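3.2 Lug wear on the outsole

Two outsole compounds were compared, one supplied by Kovács and one by Trurik. Each was molded into the same trail shoe, which had a quilted upper and a lug depth of 8 mm at the heel. Twenty runners wore the shoes in Prakthorpe from June onward and logged every outing, for a total of 3,401 runs. Lug depth was read at the heel and the forefoot after each month of use. Pairs returned with torn eyelets or a split midsole were left out of the wear figures but kept in the fit survey (Section 3.4).

Wear was greater at the outer heel than at the forefoot for both compounds. The Kovács rubber lost 2 mm at the heel over the trial. Shape blocks on a maple board are shown in Figure 4. Runners on the paved Ukar loop wore down their lugs faster than those who stayed on dirt, whichever compound they had, and Vass reported the same pattern for hiking boots.
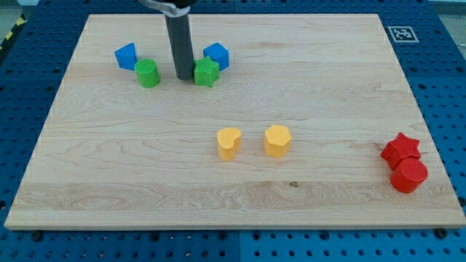 Figure 4. Small colored blocks on a pale maple board.

3.3 Grip on wet stone

Grip was tested on a sloped slab with new soles and again with worn ones. The slab was rinsed before each pull.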